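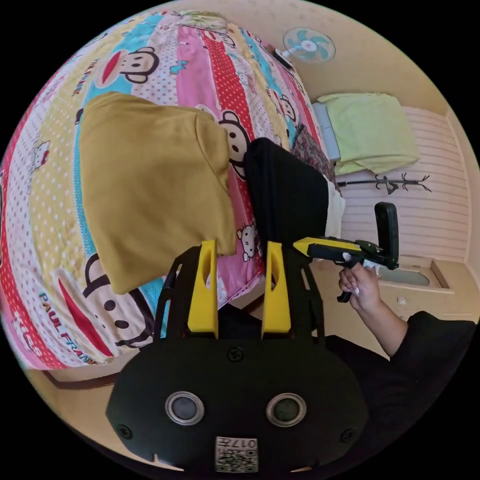 Drorbridge laundry scheme puts hand-held grippers on the shopping list

Wed 13 March

Lurkamo, the home-help outfit on the Drorbridge estate, is to spend its equipment money on hand-held grippers first and leave the folding robot till later. The order was agreed last night after a long meeting. Longer than planned, and the heating went off at nine.

The sum set aside is 3000 pounds for this year. Of that, 2000 goes on grippers, mounts and spare fingers. What's left is for storage, memory cards, postage and a bit of training time. Nothing in it for a robot arm. That will need a seperate bid.

The plan, for anyone who missed the February meeting: people fold ordinary clothes on ordinary beds using a gripper in each hand, the grippers record what they see, and the recordings go to Zestau, the small firm that hopes to supply the folding machine. Zestau does the software. Lurkamo does the homes and the folding. Who pays for what in between has been the sticking point since before Christmas.

Kvido Kadlec, who runs the equipment side at Lurkamo, had three quotes on the table. The cheapest was knocked out early on – no spares, and a returns address nobody could get an answer from. The dearest came with a service contract and a carry case. The middle one won. It is for plain kit, with fingers that can be swapped without sending the whole unit back.

"Fingers are what we'll be buying again and again," he said. "The body of the thing, you look after it, fine. Fingers and cables. Put those in the budget now or we'll be back here in the summer asking."

He wants 22 spare fingers in the first order. Maarja Sakalauskas, who looks after the home visits, thought that was too many and said so. It stayed at 22 after a vote, with a note that half can be sent back unopened inside 31 days.

Her own list was shorter and mostly to do with time. Each visit needs a room with a bed in it, a mixed pile of clothes, and a person who is willing to fold the same T-shirt over and over. She asked for the folders to be paid for setting up and packing away as well as for the folding. That was agreed without a vote.

"It's tiring on the hands, the trigger," she said. "You squeeze, you lift, you let go, you squeeze. We want breaks written in. Not left to whoever's in the room."

Breaks are now written in. Ten minutes in each hour, paid.

The bedding question

A fair bit of the evening went on bedding, which may surprise people. Zestau had asked for plain sheets, bought new, same colour in every home. The idea being that clothes show up better on a plain background and the early results look tidier.

Sakalauskas was against. Homes have stripes, spots and cartoon prints, she told the meeting, and a machine that can only fold on plain white would be sent back in a week. She also didn't fancy spending equipment money on sheets. In the end the sheets line was struck out. Folders will work on whatever is on the bed.

Zestau has accepted this, it says, on condition that some plain-sheet sessions are done too. Lurkamo has some old white ones in the store and will use those.
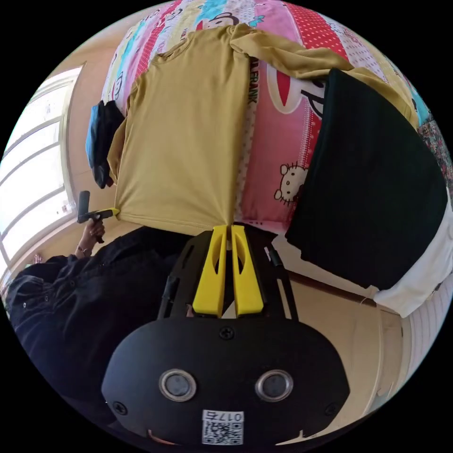 Drorbridge Local, page 5

Clothes are to be whatever the household has, within reason. T-shirts to start. Then knitwear and blankets. Fitted sheets have been put off – Kadlec said he can't fold one himself and doesn't see why he should pay to record it.

The T-shirt sessions start with the shirt spread flat on the bed and the gripper taking it by the bottom hem. From there the folder does it however they would at home. Zestau had sent over a set method with numbered steps. Lurkamo has asked for it to be optional, and the firm is thinking about it.

Storage and labels

Every gripper carries a numbered label with a code, and the number has to go in the log at the start and end of each visit. Two visits in February had no number written down. Those recordings can't be matched to a unit and won't be used, so that's two mornings' wages gone. The new log sheet has the number box at the top, in bold.

Memory cards turned out dearer than the first estimate. Kadlec had priced for small ones and was told they fill up before lunch. Larger ones are now in the plan, and the extra comes out of the carry case line. There will be no carry cases. Padded boxes from the market instead.

Charging is still not sorted. The office has one double socket near the desk and the kettle is on it. A quote for a second socket has been asked for but isn't in this year's figures, and if it comes back high the units will be charged at Sakalauskas's house, as now.

Insurance next. The current policy covers tools taken into homes but the wording is old and talks about drills and ladders. Kadlec is to write to the insurer and get it in writing that grippers count. No visits with the new kit until that letter is back. Visits with the existing units carry on as they are.

And the robot?

It hasn't gone away. Zestau showed figures for a two-armed machine on a stand, to be leased by the year. Buying outright was also priced, and that page was passed round quite quickly.

Leasing was the favourite, but there were plenty of questions. Where would it stand? Most bedrooms on the estate have the bed against a wall and a cupboard hard up against the other side. A stand on wheels has to get through the door first. Sakalauskas has been asked to measure doorways on her visits and bring the list to the next meeting. She wants the tape measure out of petty cash.

There was also talk of putting the machine in the Mägi building, next to the washers, and having the clothes brought to it. Cheaper, and it needs just one machine. Against that, half the people Lurkamo visits have help at home for the very reason that they can't carry a bag of washing down the hill. A collection round would cost money as well, and there was no figure for that on the night. Kadlec will get one.

A resident at the back asked if the robot would mean fewer visits. Kadlec said no, the hours are in the contract and the folding is the part most helpers would be glad to hand over. The resident asked for that in writing too. It's going in the minutes.

Another asked what happens to the recordings, which are made inside people's bedrooms after all. Households sign a form before a visit and can ask for a recording to be wiped afterwards. Faces are kept out where possible. The form is being rewritten in larger print, and there'll be a copy to keep, which there wasn't before.

What was agreed, in short

Grippers and spares from the middle quote, order to go in this week.

Larger memory cards. No carry cases.

Folders paid for setting up and packing away, breaks included.

No money on sheets.

Insurance letter before any of the new kit goes out.

Robot lease back on the agenda once doorways are measured and the collection round is costed.

The order should take three weeks to arrive, going by the supplier. Kadlec has put four in the plan. Folders who are already on the list will get a call from Sakalauskas with dates, and there's room for a few more – no experience needed but you do have to be able to stand for the length of a session. Reasonable grip in both hands as well. Ask at the Lurkamo office, mornings only, and use the side door while the front one is being painted.

Households wanting to offer a room can put thier name down at the same place. A bed you can get round on at least one side is enough. There is a small payment per visit, same as last year, and helpers will put the clothes away afterwards if you tell them which drawer.

The next meeting is at the Mägi building, upstairs room, and the heating is being looked at.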